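トースターの見学会

母の代わりに行ったんですよ、あの見学会。申し込んだのは母で、当日の朝になって膝が痛いと言いだして、名前の入った受講票みたいな紙をわたしに押しつけてきたんです。「お昼が出るかもしれないから」って。出ませんでした。先に言っておきます。

場所はトラムビルの駅からバスで終点まで行って、そこからまだ歩く、ノルティルビーという会社の研究棟でした。わたしはこの町で生まれてずっと暮らしているのに、あの建物に入るのは初めて。子どものころは缶詰工場だったところで、風向きによっては魚のにおいがしたんです。今は受付に観葉植物なんか置いちゃって、スリッパまで新品で、なんだか他人の家になったみたいでした。

案内してくれたのはルシマラ・バロスさんという女の人で、年はわたしよりちょっと上かな。髪をえんぴつで留めていて、話しているあいだにそのえんぴつを抜いてメモを取って、また髪に刺すんです。わたし、説明よりそっちばかり見てしまって。

「うちのロボットはミランダといいます」とバロスさんが言ったとき、隣にいた男の子が「女の子?」と聞いたんですよ。バロスさんは少し考えてから「腕です」と答えました。腕。たしかに腕でした。肩も顔もなくて、台の向こうから伸びてきて、先っぽに黒い指が二本。わたしはもっとこう、しゃべって歩いてお辞儀をするものを想像していたので、正直ちょっとがっかりしたんです。最初だけね。

その日の課題はトースターでした。レバーを下ろす。それだけ。パンは入れません。パンまでやると日が暮れるからだそうで、男の子が「えー」と声を上げて、わたしも心の中で一緒に「えー」と言いました。

見学者は壁ぎわの椅子に座って、大きな画面でミランダの手首のカメラの映像を見ます。これがよかった! 自分の目がぐんと低くなって、テーブルすれすれのところからトースターを見上げているみたいで。猫はいつもこんなふうに台所を見ているのかもしれません。 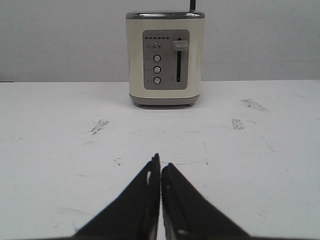

トラムビル、2021年1月15日

クリーム色のトースターって、下から見るとけっこう立派なんですね。うちの台所では電子レンジの横に押しこまれてパンくずだらけなのに、ひろびろした白い台の奥に一台だけ置かれると、役所の建物みたいな風格がある。丸いつまみの下にボタンが三つ、縦に並んで、レバーはその右の溝のいちばん上。わたしは膝の上で受講票の裏にこれを描きました。母に見せてやろうと思って。つまみを描いたらなぜか鼻になって、全体が困った顔のおじさんになりましたけど。

「あのレバー、下ろすのにどのくらい力がいると思います?」とバロスさんが聞きました。

誰も答えないので、わたしが「パンを焼きたい気持ちくらい」と言ったら、ひとりだけ笑ってくれました。バロスさんです。えんぴつを抜いて何か書いたので、もしかしたら記録に残ったかもしれない。

ミランダはこの練習を2,782回やっているんだそうです。そのうちうまくいったのが2,252回。残りはどうなったんですかと聞いたら、つまみを押してみたり、レバーの横をなでて終わったり、トースターごと台の奥へ押していったりしたとのこと。なでて終わった、というのがよくて、わたしは急にミランダを応援したくなりました。

制御盤の前には若い人がいて、胸にゾタムと書いた名札をつけていました。名字かと思って「ゾタムさん」と呼んだら、それはソフトの名前でした。恥ずかしかった。でもその人も名乗らないものだから、わたしの中では今もゾタムさんのままです。

「では、いきます」とゾタムさんが言って、部屋が静かになりました。

ミランダはゆっくり進みました。ほんとうにゆっくりなんです。画面の中でトースターが少しずつ大きくなって、男の子は椅子から落ちそうなほど身を乗り出して、わたしもいつの間にか受講票をくしゃくしゃに握っていました。黒い指が右へ寄って、レバーの手前まで来て、そこで止まりました。

止まったまま、動かない。

「考えてるの?」と男の子が小さな声で聞きました。

「計算しなおしています」とゾタムさん。

「考えてるってこと?」

ゾタムさんはバロスさんを見て、バロスさんは天井を見ました。

わたしはそのとき、父のことを思い出していたんです。退院して帰ってきた十二月の朝、父は自分でパンを焼くと言い張って、右手が思うように動かないのにトースターの前に立ちました。レバーに指をかけるまでが長くて長くて。母は流しに向かって、もう洗ってある茶碗をまた洗っていました。わたしは手を出しかけて、母に足を踏まれました。かかとで、思いきり。

あのとき何分待ったのか覚えていません。がしゃん、と音がして、父が「ほら」と言って、パンは真っ黒になりました。三人で食べましたよ。苦かったなあ。

がしゃん。

顔を上げたら、レバーが下りていました。よりによってそこを見ていなかったんです! 男の子が両手を上げて叫んで、椅子がひとつ倒れて、ゾタムさんは誰にも見えないつもりで小さくこぶしを握っていました。見えてましたよ、ゾタムさん。

「ミランダに何か言ってもいいですか」とわたしが聞くと、バロスさんは「聞こえませんけど、どうぞ」と言いました。いざとなると言うことがなくて、「おつかれさまです」とだけ言って、つい腕に向かってお辞儀をしました。男の子も真似をして、それからその子のおばあさんまで。

帰りのバスでは、男の子とおばあさんがわたしの前の席でした。男の子は窓ガラスに指を二本立てて、何度も何度も、見えないレバーを下ろしていました。

家に着くと、母は膝にこたつ布団をかけてテレビを見ていて、最初に聞いたのがお昼のことでした。出なかったと言うと、なんだ、と言って、それからくしゃくしゃの受講票をのばして、裏のおじさんを長いこと眺めていました。

「これ、お父さん?」

トースターだよ、と言ったら、母は眼鏡を取りにいきました。わたしはお腹がすいていたので、食パンを二枚出して、台所でレバーを下ろしました。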